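News > Clubs and Societies > Robotics

Home practice carries on for the Tavham robotics club

24 June 2020

3 comments | 26 shares

The Tavham robotics club has kept going through the summer term with members working from home. The current project is cloth handling, and it will run until the club can meet again at Odley, which we hope will be in September.

The task was set by Krisztina Major, who leads the senior group. Members use hand-held grippers to pick up, move and fold ordinary items such as towels and tops, working on a bed or any other large soft surface. Each attempt is recorded from a camera on the gripper and sent in to the shared folder. The target for the term is 200 recordings and the folder had passed 50 at the last check.

Cloth was chosen over the blocks and cups we used last year. A block stays the same shape when it is picked up. A towel does not, and it can be hard to tell from the recording where the edge is. Patterned bedding makes this harder again. Krisztina has asked for a mixture of plain and patterned backgrounds, so please do not change the covers specially.

A few notes for anyone about to start:

Open the fingers fully before you begin the approach.
Come in low and slowly. Several early recordings were too quick to use.
If two people are working on the same item, agree who lifts first.
Write down the item and the task in the log, even if the attempt went wrong. Failed lifts are wanted too.

The Allix team and the Veres team are both taking part and will put their recordings together in the autumn. There are no points for this round. Krisztina will go through a selection on the next video call, and members who have not yet been able to record anything are welcome to join and help with the labelling.

Spare finger pads can be posted out on request. Please say whether you need one or a pair.

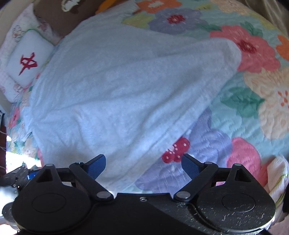
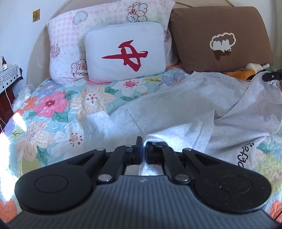
Towel and grey garment work on the same floral quilt, seen from the gripper cameras.

News | Teams | Calendar | Kit list | Contact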